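Clultholm Public Library @ClultholmLibrary
1/ Registration is now open for the winter term of the Adult Literacy and Numeracy Program. Classes are free to all residents of Clultholm, Kotness and the Ellard district. A library card is not required.

2/ There are 19 places in the reading and writing stream and 13 in numeracy. Learners may enrol in both. Those who were wait-listed in August have been contacted and should confirm by return email or by telephone.

3/ A note on supplies. Whiteboard markers are provided for all group work, and learners need bring only a notebook and a pen.

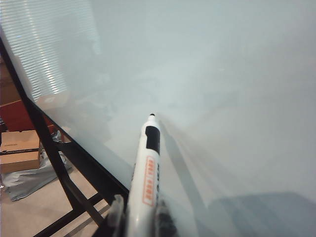
PROGRAM NOTICES
January 2021

4/ Group sizes remain small this term in keeping with public health directions. Masks are to be worn in the building. Learners who would prefer to begin by telephone may ask to be matched with a tutor on that basis.

5/ The reading stream is led again by Océane Boychuk. New learners meet with her for a short conversation before being placed in a group. It is not a test -- no marks are given and no record is passed to any other agency.

6/ Murray MacPherson will teach numeracy. The first unit covers household bills, pay stubs and unit pricing. The second covers fractions and measurement, including recipes and floor plans.

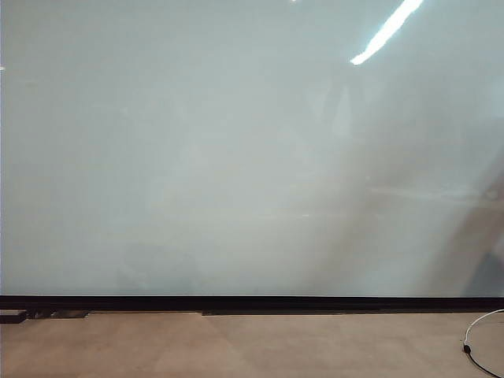

A clean whiteboard or glass panel, with the light catching it near the top.

7/ The MacLeish Bequest has renewed its support with a grant of $2,000. Of this, $300 is set aside for bus fare, and learners travelling from Kotness may apply at the front desk. Receipts are not needed.

8/ The balance will go toward large-print readers and a second set of the blue workbooks, several of which are now missing their centre pages.

9/ To register, telephone the library or speak with any member of staff. A friend or family member may call on a learner's behalf -- please leave a first name and a number where the learner can be reached.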